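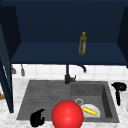
How long does it take to set up a first kitchen task in the Plurmont simulator?
Allow around 14 minutes once the kit is installed, most of it spent loading the kitchen.

1. Open the Plurmont launcher and pick Kitchen, then Sink and Cupboard. If the list is blank, sign out and in again.

2. Choose the objects. Keep to a few for the first run. A banana on a plate in the sink and a bottle of olive oil on the shelf above are enough to practise with.

3. Set the episode limit to 200 steps. The default of 67 is too short for anything that involves reaching into the sink.

4. Drive the gripper with the arrow keys or a gamepad. Go slowly near the rim of the sink and keep the tap clear of the arm.

5. Press Save Run. Runs go in the Acuña folder, named by task and time.

The basic licence covers 130 saved runs. Deleting old ones frees up space, but you must restart the launcher before the count changes. Yulan Wei's notes on gamepad settings are on the Eltton support page, under Controls.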